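Workshop notebook, dye bench
July, started 7.40 in the morning

Madder again! Fourth pot of the Magbanua root and I think I've finally got the red I was after. Set up before breakfast while the room was cool: 162 grams of ground root, soaked overnight in rainwater, for the same weight of dry wool. The wool is the Ikau two-ply, scoured last month and mordanted with alum on the same day as the samples in the blue folder.

Notes on heat, as this is where I went wrong before. Pot three went brown on me when I wandered off to label skeins and let it creep past 75. This time I stood over it with the thermometer like a hawk and kept it between 60 and 65 the whole way. Took 5 hours, with the lid on and a gentle turn of the skeins every so often. Lovely smell, a bit like wet hay. 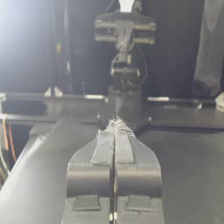 Dulico asked whether the chalk was going in at the start or after the first hour, and said the Vultstead recipe adds it late and gets a much bluer red. Good point, and I hadn't tried it. I put mine in at the start, a level teaspoon, stirred in before the wool. Next pot will go the other way so we can lay the two side by side.

Results so far (still on the line, so don't hold me to the shades):

Skein 1 — proper brick red, even all the way through, no pale bits under the ties.
Skein 2 — same, a touch deeper at one end. Probably sat on the root bag.
Skein 3 — went into the leftover bath at noon, came out a warm coral. I love this one!
Skein 4 — leftover bath plus a pinch of iron. Dull plum. Better than it sounds.

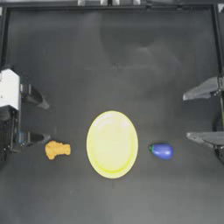 I left the exhaust bath in the pot with the lid on. There's still colour in it, so a silk scrap is going in overnight with no heat at all, to see what it picks up by morning.

Yardage: the big blanket needs over 3,000 metres of the red, so matching between pots matters far more than it did for the cushions. I want to write up the timings properly before I scale up, and order all the root from one batch. 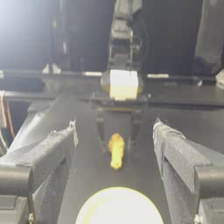
To do: rinse skein 1 again, the water was still pinkish. Cut a window strip from each and tape half under card for the fading test. Buy more muslin for root bags, the old one has a hole. Ask if anyone has moved the small scales.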